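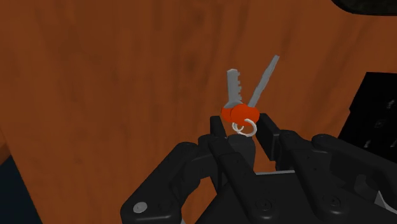

Programs > Recovery Operations > Minutes

This site uses cookies to remember your display settings. Accept | Manage

Booster Recovery Working Group
Minutes, February session

Opened 9:15 a.m. Present: representatives of Kerkia (launch operations), Medent (parachutes), Sowa (marine services) and the range safety desk. Wultico joined by phone for items 2 and 3. Minutes of the previous session were accepted with one correction: "drogue line" in item 4 should read "main riser."

1. Splashdown zone

Kerkia proposed moving the center of the zone 15 nautical miles east for the spring flights. The present zone overlaps a shipping lane on its western side, and two countdown holds last season were charged to vessel traffic. Range safety has no objection in principle but needs revised dispersion plots with the winter wind set included. Sowa noted that the longer transit adds fuel cost and moves the tug's departure to the evening before launch.
Agreed: Kerkia to supply plots. Decision held over.

2. Locator beacon

Wultico reported on the beacon fitted to the last booster. First signal was received 17 minutes after splashdown against a requirement of 3. The unit passed its bench test on return. Wultico's present view is that the antenna stayed under water until the booster settled upright. Medent asked whether the nose float had inflated late. The pressure log has a gap over the period in question and does not settle the point.
Agreed: Wultico to mount a second antenna on the opposite side of the ring, subject to a mass check by Kerkia. Pressure logger to be run on its own battery.

3. Tow fittings

The aft tow ring showed cracking at one weld after the last recovery. Sowa asked for a lower tow speed in swell until the ring is replaced. Wultico has a heavier forging in stock, but its bolt pattern differs from the one on the booster. An adapter plate was discussed and not favored. Kerkia prefers to redrill the mounting flange.
Agreed: Wultico to send drawings of the forging. Tow speed limit to be set by the tug master for the next flight.

Wultico left the call.

4. Main parachute

Medent has completed packing trials with the revised bag. Line tangles were fewer than with the old bag, but packing takes longer and needs a second technician for the last folds. The canopy recovered from the last flight has salt damage along the skirt and will be used for ground tests only.
Agreed: revised bag accepted for one flight, then review.

5. Other business

The stock of flotation foam stands at 200 blocks. Sowa to confirm dock space for the cradle. The access road to the dock will be closed in the mornings during resurfacing.

Closed 11:40 a.m.

Comments

tidewatcher: Will the new zone be in the notice to mariners before the first spring flight? The last one came out very late.

R2_retired: On item 2, we had the same trouble with a single antenna on sounding rockets. Two cured most of it. Check the splitter losses.

dockside: Road closure is the north gate only. South gate stays open.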